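Print this item | E-mail this item

Grasp planner: plate task moved to the new build

15 March 2019 | Troriritz software desk

The Leite planner now scores plate grasps on rim curvature as well as depth. Glossy rims had been returning broken depth edges under the ceiling panels, and the old scorer dropped them. Of 329 replayed approaches, 175 changed their first-choice grasp. Plates upright in the rack and plates stacked on the white table are handled as separate classes.

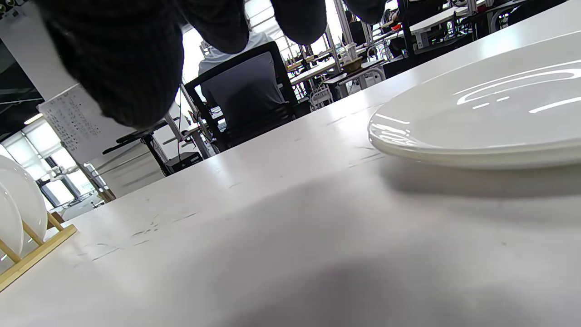
Glove masking

The hand mask was tuned on bare skin and missed dark knit. Flornness has retrained it, and masked pixels are now left out of the plane fit. Shadows on the tabletop are still sometimes labelled as objects. A fix is planned for June.

Contact: Erkulbridge office, ext. 1705 | © Troriritz | Back to top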